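Robótica aplicada II – Apuntes de la unidad 6
Fallos en manipulación bimanual: el caso del servo de pinza

Contenido de la sesión
Análisis de un fallo en una celda de sobremesa con dos brazos
Diagnóstico por corriente y por error de seguimiento
Condiciones de parada y de rearme

1. Planteamiento

La celda Lukholm consta de dos brazos gemelos montados frente a una mesa de madera. La tarea consiste en recoger artículos domésticos pequeños y depositarlos en una cesta de plástico situada a la izquierda. El control de alto nivel corre sobre el planificador Worari, que asigna cada objeto a un brazo y reserva el volumen central para uno solo de ellos a la vez.

El fallo apareció en abril, durante una serie de 365 ciclos. En 38 de ellos la pinza derecha no cerró sobre el objeto y el brazo continuó la trayectoria como si lo llevara. El registro no contenía ninguna alarma. Los envases blandos concentraban casi todos los casos: envoltorios, sobres metalizados, tubos.

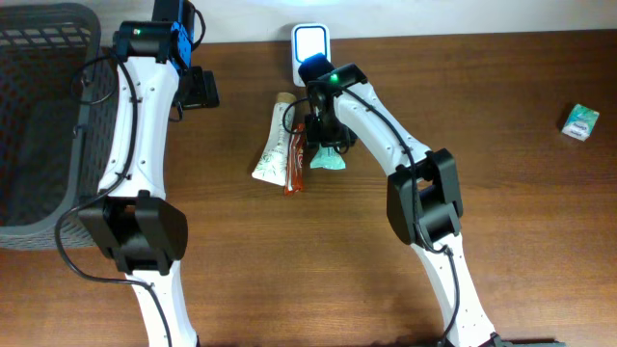

La primera hipótesis fue un error de percepción, y se descartó al comparar la posición estimada del objeto con la posición final de los dedos. La desviación quedaba dentro de tolerancia en todos los ciclos fallidos. El problema estaba en el último tramo de la cadena: el servo de la pinza recibía la orden, iniciaba el cierre y se detenía antes de tiempo.

2. Causa

El cable del servo recorre el brazo por fuera y forma un bucle cerca de la pinza. Con el codo muy flexionado, el bucle se tensaba y el conector perdía contacto durante unos milisegundos. El servo se reiniciaba y conservaba su indicador verde encendido, de modo que la inspección visual no revelaba nada. Conviene retener este punto: el indicador informa de la alimentación y no del estado del lazo de control.

A ello se sumaba un defecto de software. Worari daba por buena la prensión cuando la corriente superaba un umbral durante el cierre, y el pico de arranque tras el reinicio bastaba para superarlo. El contador interno del servo, con un máximo de 2.000 eventos, sí guardaba los reinicios, pero ningún proceso lo leía.

3. Procedimiento de diagnóstico

3.1. Detener la tarea y llevar ambos brazos a la postura de espera, con las pinzas abiertas y sin carga.

3.2. Leer el contador de reinicios de cada servo y anotar el valor inicial.

3.3. Mover solo el codo derecho en todo su recorrido, a velocidad reducida, con la mano fuera del volumen de trabajo. Repetir 6 veces.

3.4. Leer de nuevo el contador. Cualquier incremento indica contacto intermitente – aunque el movimiento haya parecido normal.

3.5. Repetir con el brazo izquierdo como referencia. Los dos brazos tienen la misma construcción y deben dar el mismo resultado.

3.6. Antes de volver al modo automático, comprobar que las pinzas siguen vacías y que los bucles de cable no rozan la cesta ni los objetos.

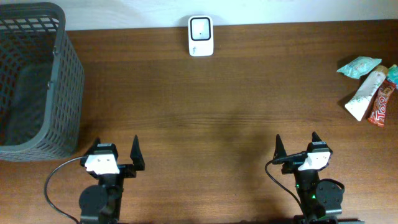
4. Medidas adoptadas

Se sustituyó el conector por uno con retención mecánica, de la serie Wysocka, y se dejó más holgura en el bucle. En el planificador, la prensión se confirma ahora con dos condiciones simultáneas: corriente sostenida y apertura residual compatible con el objeto. Un reinicio del servo provoca parada controlada de los dos brazos, también del que no ha fallado, puesto que la reserva del volumen central deja de ser fiable.

El rearme es manual y exige confirmar la postura de ambos brazos.

5. Ejercicios

5.1. Proponga un criterio de prensión para un sobre metalizado cuyo espesor comprimido es inferior a la resolución de apertura de la pinza.

5.2. Dibuje el diagrama de estados de la parada controlada, incluido el caso en que el reinicio ocurre con el brazo contrario dentro del volumen central.

5.3. Justifique si la lectura del contador debe hacerse en cada ciclo o solo al inicio de la serie.

Lectura previa para la unidad siguiente: manual de integración de Watau, capítulo de cableado en articulaciones.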